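Why Is a Block a Prism?

I love shape blocks – they're my favorite way to talk about prisms!

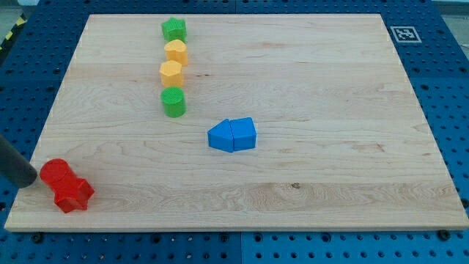

Stela Lungu wrote to me and asked if a star can be a prism too, or if prisms have to be triangles. Good question, Stela! A prism has the same shape on the top and the bottom, with straight sides in between. So yes, a star works (it has lots of corners, but that's fine).

What about a round block? That one is a cylinder. Its side is curved all the way around, so it rolls! Try tracing 2 of your own blocks on paper and see what you get.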